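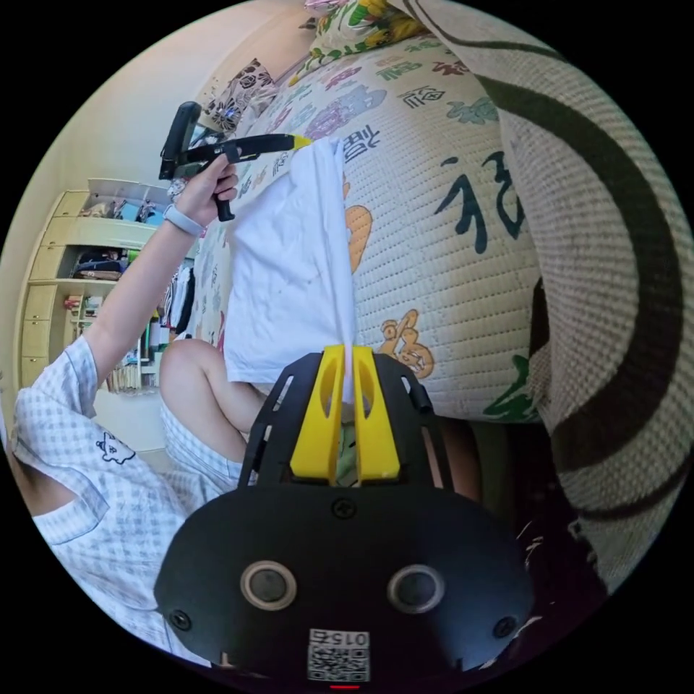 Can you fold T-shirts on top of a made bed?
As long as the cover is flat and pulled tight, a bed works as well as a table, and it is easier on the back if you sit beside it.

Folding on the Bed: A Small Gallery

March 2020

Our apartment has no table wide enough for laundry. The kitchen one is for eating and always has something on it, so clothes get folded in the bedroom. I put this page together for my brother-in-law, Tarık Akgül, who moved into his first place and asked how we keep a closet of 300 liters in order. The notes are short. Skip to the part you need.

The cover

We bought the quilt at Jardine, a bedding shop two streets over that closed in June. The label said it could go in the machine on a gentle cycle, and it has been through many times. I smooth it from the pillows down before any clothes go on it. A lumpy cover gives you lumpy folds. The small, even stitching helps with this, and the printed characters are handy as well. I line up a hem with one of the big 福 signs, the red one or the teal one, and the shirt stays straight while I work on the sleeves. White cotton shows up well against all that color. 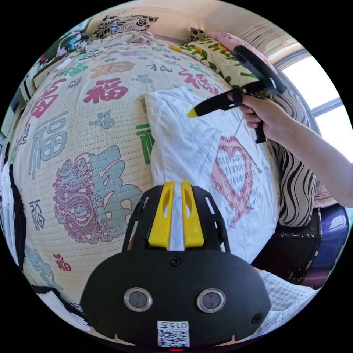 Shirts with a print need a little more care than plain ones. I start with the chest facing down and bring both sides in toward the middle, so the design ends up on the outside where I can find it. A white piece with a red heart outline printed on it, like the one on the cover, goes through the same steps as any other. If the fabric has bunched up in the basket, I shake it once by the shoulders before laying it out. Ironing is for dress shirts only in our house.

Sitting beside the bed

Standing and bending over a low mattress gets old fast. With a stool or a cushion next to the bed, the top of the cover is close to elbow height and your arms do less. Pajamas are good for this job. They are loose at the shoulder and the knee, and you can reach across without anything pulling.
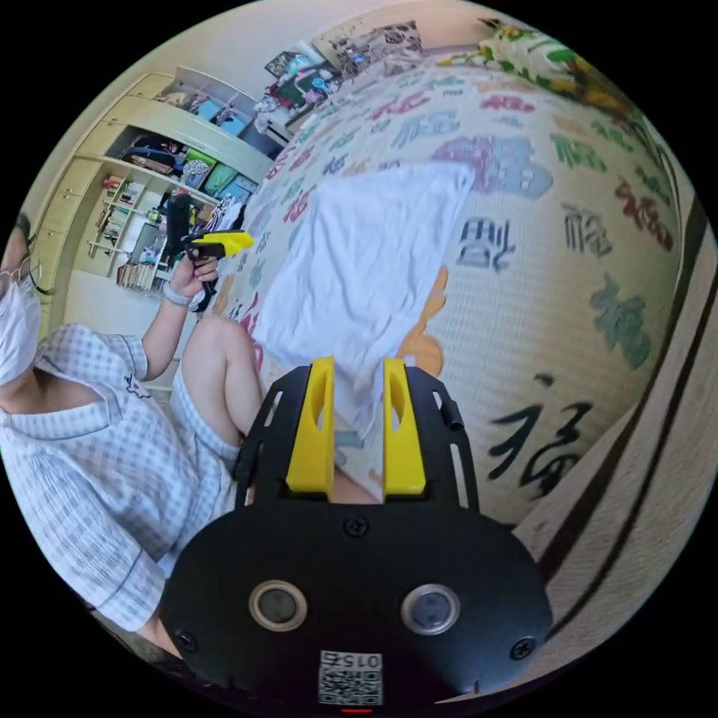
Towels

Towels take more room than shirts, so they come last, after the shirts have gone to the closet. Ours are from Troro and they are thick. I fold them in half the long way, then in half again, then in thirds. The folded edge faces out on the shelf. A towel that is still damp at the hem goes back on the rack, even if the rest of it feels dry.

I lay each one toward the middle of the bed with the short side facing me,

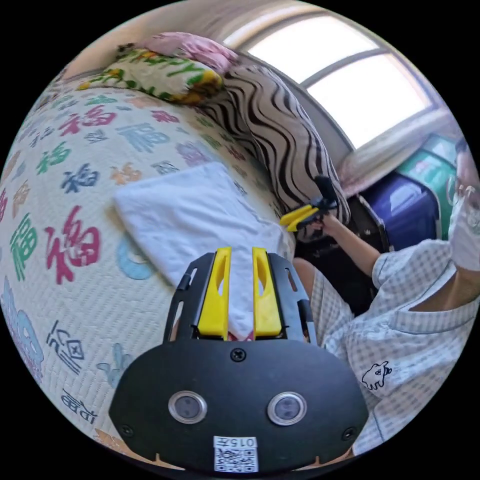
and press the air out with a flat hand from the center to the corners. After that it keeps its shape on the shelf. Hand towels go in the Mester box under the sink, and the box holds 9 if they are rolled.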